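Vusstead Robotics Club — Grasping Task, Round 2

mevia_lab
Members are reminded that each team must submit 50 grasps of household remotes. Entries made on a hard tabletop will be scored separately.

skarkley4
Our team requests that soft surfaces be excluded. A bedspread gives under the fingers and the results cannot be compared.

thevar_team
We respectfully disagree. Homes contain beds, and the rules permit them. Our setup is attached.

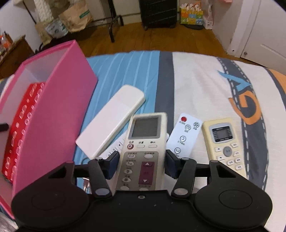

Air-conditioner remote held upright between the finger pads, other remotes behind.

skarkley4
Noted. We maintain our objection to mixed scoring.

mevia_lab
Both surfaces remain eligible — please label each entry.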